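The case for leaving the floor alone

Home » Opinion » Shared rooms

Every storage article I read begins with getting things off the floor. Buy shelves, buy hooks, buy a tub with a lid. I spent $1310 on a Dommont wall unit a few years ago on the strength of that advice, and I now think the advice is wrong for any room where people do things with cables, bags and gear that come out every day.

My argument is simple. A room that gets used needs a place where things can sit half finished. In most homes and workrooms that place ends up being the table, and then the table is no good for anything else. A mat on the floor does the job better. It has an edge, so you know where the mess stops. It's a dark colour if you choose well, so you can spot a white clip on it. And it costs a lot less than joinery.

The Dommont unit has 6 compartments. For the first month everything went back in its compartment. By August the cables lived in a heap in front of it and the compartments held the boxes the cables came in. I priced a bigger system from Covero at $2220, with pull-out trays, and got as far as measuring the wall before I asked myself why a tray would work where a shelf hadn't. Cables that are used every day don't want to be put away. They want to be left where you can grab the end.

There are limits. A mat should go against a wall and never across the path to the door. Chairs need to be able to push back without a leg landing on a connector. Small parts are the real trouble - they creep to the front edge and then onto the tiles, and anyone in open sandals will find them before you do. I'd keep a shallow dish for those and let the rest lie.

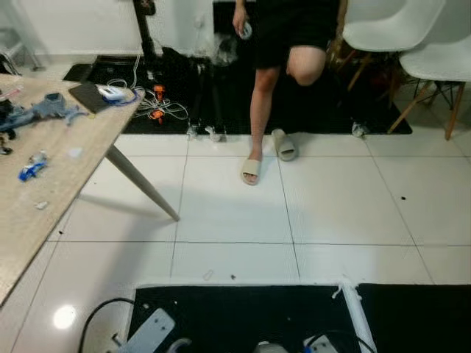 White cables in a loose bundle on a black mat, bags or cloth heaped at the foot of a stand by the wall, and plain tiles in front to walk on. I could work in a room like that. What I'd change is the small white bits along the front of the mat, which belong in the dish.

Utgate wrote in to say that a mat only moves the problem, and that cables left on a floor get stood on, bent at the plug and thrown out early. In that view one cheap hook per cable beats any mat, and coiling takes less time than untangling.

I accept the point about plugs. I've replaced two chargers myself. But I've also owned the hooks, and they held a dust brush and a hat. If you are strict enough to coil a cable every evening, you don't need my advice or the Dommont catalogue. The rest of us should buy the mat, sweep around it on the weekend and give the table back to whoever wants to eat at it.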